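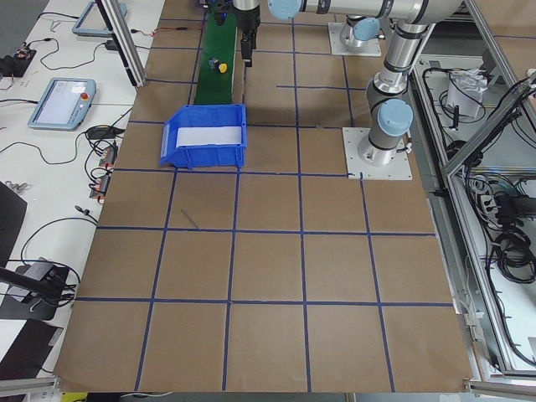

Munatia Cold Frame by Wemow

Category: Grow Your Own > Cold frames and cloches

We've had a Munatia at the end of our own trial plot since May and I'm still finding new things to put in it! It's a low, slope-topped cold frame in larch with two lift-up lids, made in small batches by Wemow at their Diltavley workshop, and it has become the thing I walk down the garden to look at first every morning.

The sides come as four ready-made panels that drop over corner posts, so you can have it up before your tea goes cold (well, nearly – the lids take a bit longer, and a second pair of hands is lovely to have). There's no floor. It sits straight on the soil or on slabs, and if you move house or change your mind about where the lettuces live, it comes apart again with one Allen key.

Size: 97 cm wide, 60 cm deep, 40 cm high at the back
Timber: 13 mm larch, untreated
Lids: clear polycarbonate, two, opening separately
Weight: 12 kg
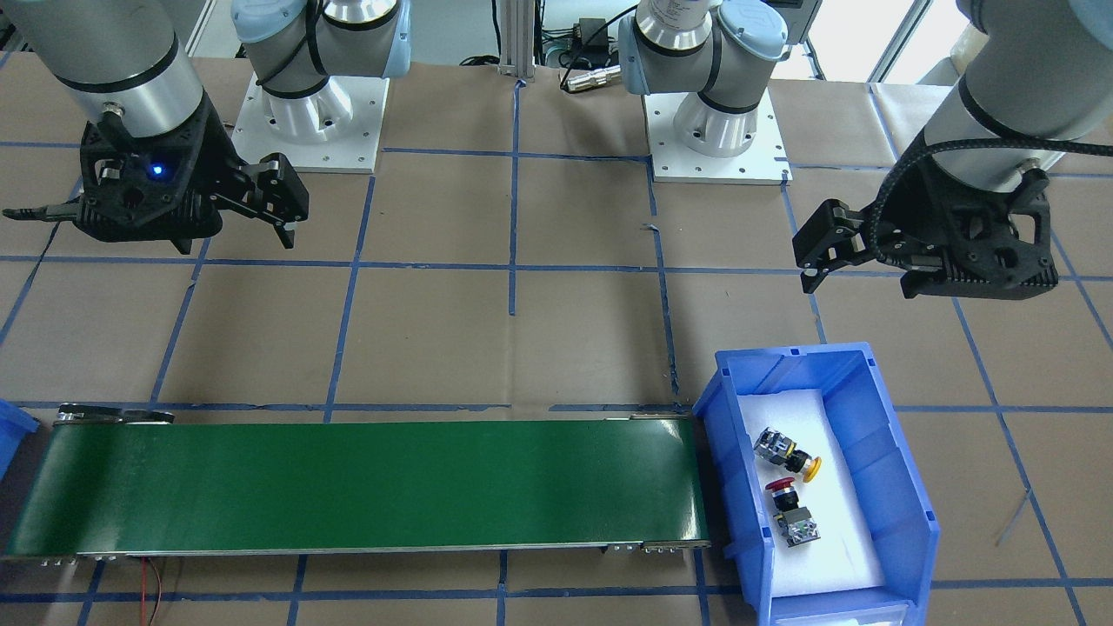
The lids are what won me over. Each one props open at three heights, so on a mild morning you can crack one side for the seedlings and keep the other shut over something fussier, like basil. They lift right off in summer too, and then you've simply got a neat little raised edge to grow salad in.

Larch goes silver with age. If you'd like to keep the honey colour, give it a coat of Hegyi plant-safe oil once a year, inside and out, and leave the lids off overnight while it dries. Ours has had nothing at all and looks very handsome, though the slugs have found the back left corner and I'm now out there at 9 pm with a torch.

Wemow have sent out roughly 3,000 of these so far, and spare lids, hinges and corner posts are all sold singly.
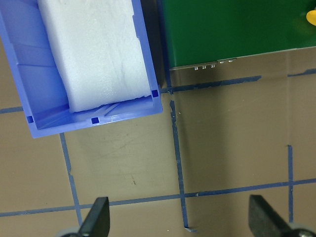
Can I stand it on a balcony?

It will be fine on a balcony as long as you use pots or trays inside, and you should fix the back panel to a wall or railing if the spot is windy. The screw holes are already drilled for this.

Delivered flat in one box. Fixings and Allen key included.

Shared 12 times | 13 comments

Back to top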